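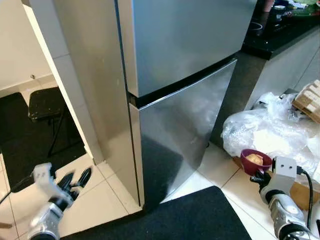 Lecture 7: From "put the food away" to something a controller can run

Notes by Seraina Widmer, for the Household Manipulation course at Nalerby. Revised March 23, 2023.

Last time we finished up with grasp detection and I promised we'd get to the part I like best, the layer between the instruction and the motors. A person says "put the food in the fridge" and somebody (us!) has to turn that into a list of things two arms can do without hurting the kitchen. So get your coffee and let's go.

1. The task tree

Our running case for the next few weeks is a bowl, a closed refrigerator, and two arms. The bowl is already in the right gripper and the left gripper is free. Write the steps down before you read on. Most people write four or five:

go to fridge
open door
put bowl in
let go
close door

Fine for a person. Now try to run it. Which door? On a two-door model with the freezer on top, "open door" has two answers and one of them freezes your dinner. Which arm? And how does the planner know the free arm is free? In Muli, our planning package, every action has preconditions, and you have to write them out even when they feel silly:

open(door, arm)
needs: arm is empty, door is closed, handle or edge is reachable, swing area is clear
gives: door is open, arm is holding door

Look at that last bit for a second. After the open action the arm is not empty anymore. I left this out in my own first version, and the planner cheerfully gave the same arm two jobs at once. You will do it too, it's a rite of passage.

2. Holding something while you do something else

The bowl adds a constraint that lasts over several actions: keep it level. We write it as a limit on tilt, and for the homework the limit is 20 degrees from upright. It applies to the wrist of the carrying arm from the moment of the grasp until the release, including while the base is turning. If you only attach it to the "move bowl" action you'll get a lovely smooth path for the other arm and a bowl that tips over during the drive.

My advice is to make it a standing constraint, attached to the grasp and dropped when the grasp ends. In Muli that's the hold_while block. Chapter 2 of the package guide has the syntax, so I won't copy it here.

3. Perception, or why shiny things are mean

Stainless steel is a hard surface for a depth camera. A glossy door reflects the room, and the sensor may report a depth for the reflection, or no depth at all. You get holes in the point cloud right where you want to put your fingers. Clear plastic is just as bad, maybe worse, because part of the signal goes through it and you see the cabinet behind. If there's a heap of plastic bags on the floor, your obstacle map may well say "floor".

Things that help:

- Fit a plane to the parts of the door you trust (edges, seals, the matte side panel) and fill in the rest.
- Use color segmentation to find regions where depth is missing, and treat missing as blocked. Never treat missing as free space!
- Look at the dark gap between the upper and lower doors. It's a strong, straight line in the color image and it tells you which door is which.

In the November run of this course we tested the plane fit on 94 saved views of fridge fronts, and it found the door in 47 of them using raw depth alone. With the edge step added it was a lot better, but I'd like you to measure that yourselves in the lab, so no spoilers.

4. Planning the door swing

A door moves on an arc, so the gripper has to follow an arc. We estimate the hinge side, guess a radius from the door width, and let the controller be soft in the direction pointing at the hinge. If the guess is off by a little, the arm gives. If the guess is on the wrong side completely, the force goes up fast and you should stop and try the other hinge. Put the force check in the loop, at every step - checking it once at the end is too late.

Also, the base. Floor mats and cables are where base planners come to grief, and the arms' own cables count. Zuduron, the simulator, doesn't model cables at all, so a plan that looks clean there still needs a slow first run on the real thing with your hand near the stop button.

5. For next time

Read the Ultovham notes on arc following, sections 1 through 3. Then write the full set of preconditions and effects for the fridge task, from bowl in hand to door closed, and run it in Zuduron with the door starting closed and again with it half open. Hand in the plan files and a short note on whichever one failed first. If neither failed, send me the files anyway, I'm curious how you did it.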